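Setting up the play kitchen corner, part 2: anchoring it to the wall

4. Slide the kitchen back until it touches the wall, then mark both strap holes in pencil. I do this lying on the floor, sorry knees!

5. Drill, push in the Reltus plugs and screw the straps on by hand (my drill chewed up the first pair).

Caution: Check for pipes and wires before you drill.

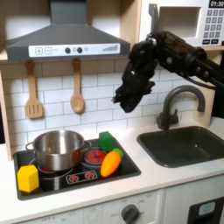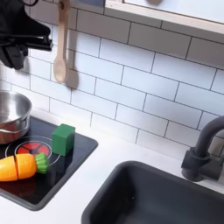

Tiled backsplash, both times.

6. Give the top a good tug. If it shifts at all, tighten the straps and try again.

Note: I recheck mine every February, when the toys get their big wash.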